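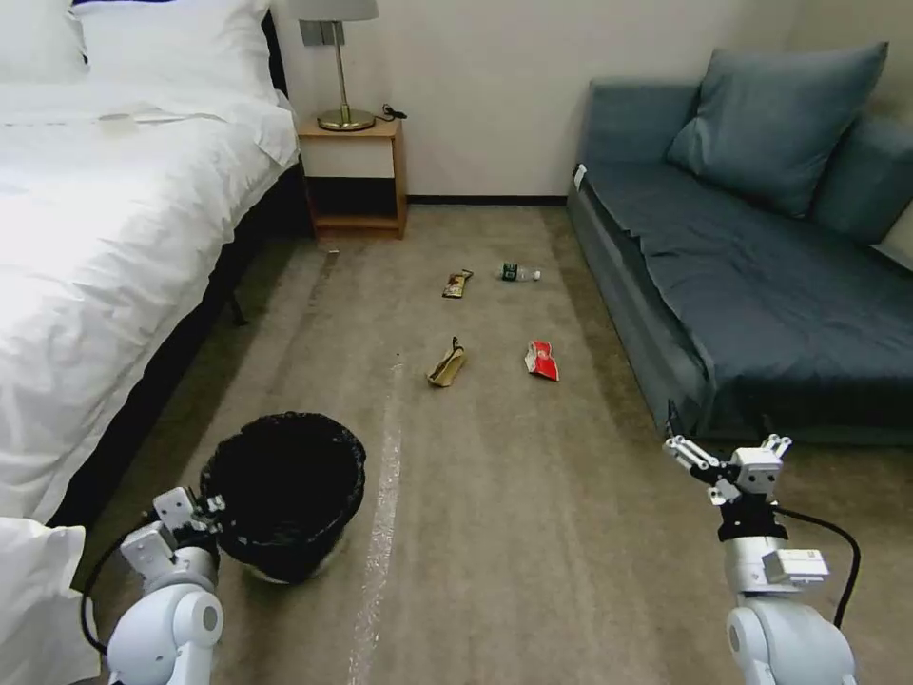

Bed, nightstand and sofa, Privbridge

3 min read

Hi all – time for the November update on the Sedholm diner guide. Your grant of $3,500 is now mostly eaten, as planned! I've got 200 entries drafted, and 60 of those have been checked by a second person who went in, ordered lunch and paid for it.

Privbridge took longer than I'd hoped. Half the old lunch counters have changed hands (one twice), so Gaspard Pruvost and I spent whole afternoons asking waitresses when the pie recipe changed. The hot beef sandwich at Claeys is still the one to beat – soft white bread, dark gravy, no parsley.
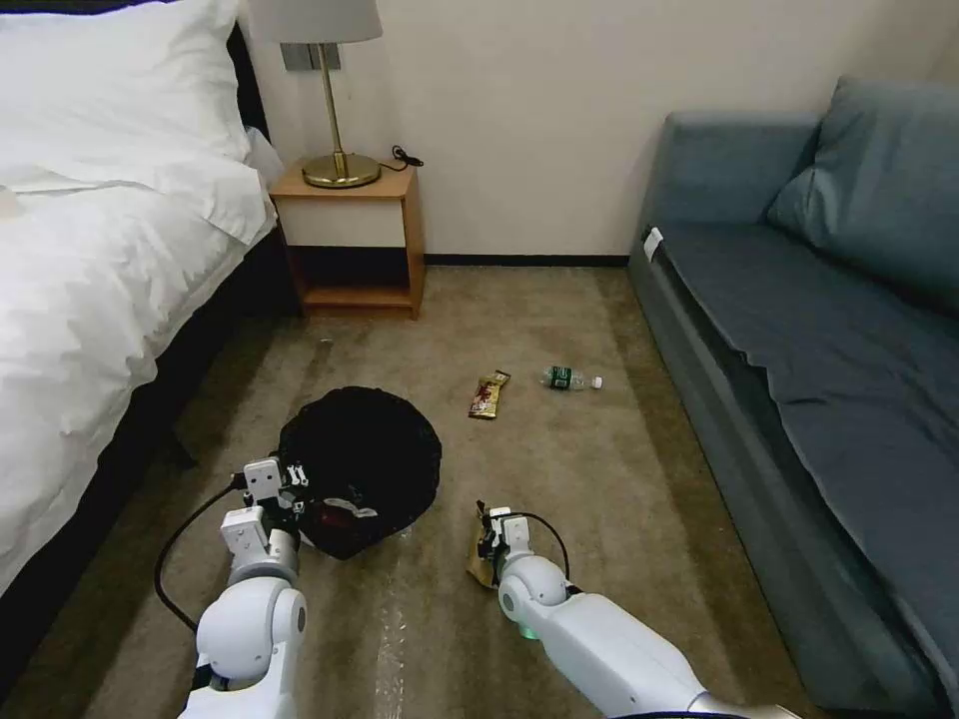
The room, with the sofa on the right

Stijn Van Leeuwen has the map working on phones. You can sort by breakfast hours now, and I use that more than anything else on it. Hamico quoted us for the printing and I think it's fair, though I'd like one more price before we sign.
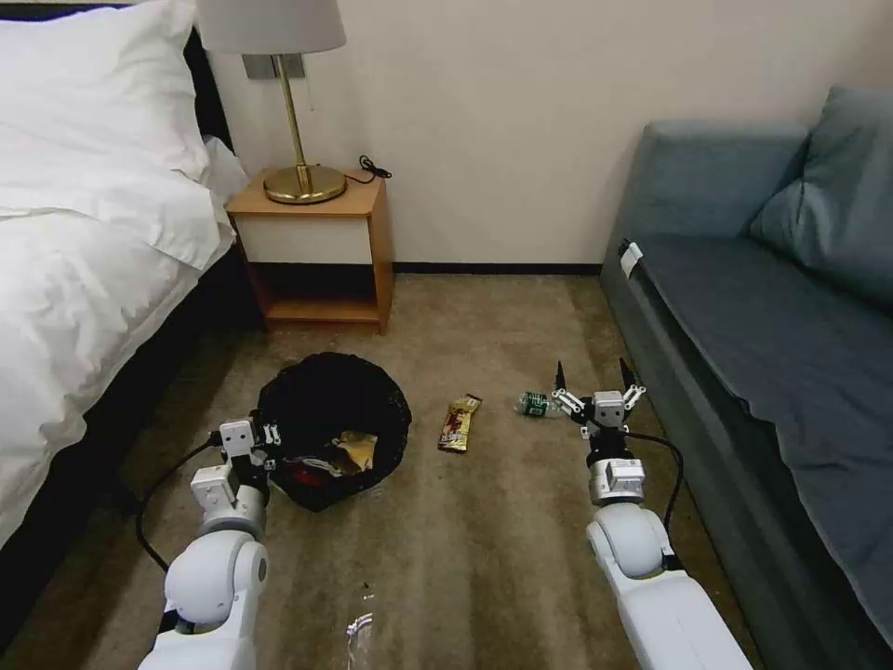
What I still owe you is the pie section. I wrote it in one go after too much coconut cream and it reads that way, so it's getting redone. Two diners also asked to be left out, and I've dropped them.
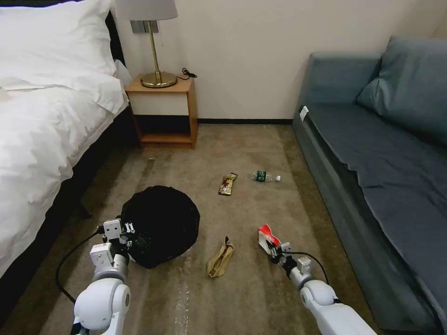

Next up

Finish the checking, get a second print quote, and go back to Sedholm for the late-night places I keep missing. I'm a 9 p.m. person, sorry.

Comments

pattymelt: Please tell me the place by the bus station made it in

Ron G.: Claeys gravy was better before. Still go every week

Contact | Copyright Sedholm Diner Guide | Back to top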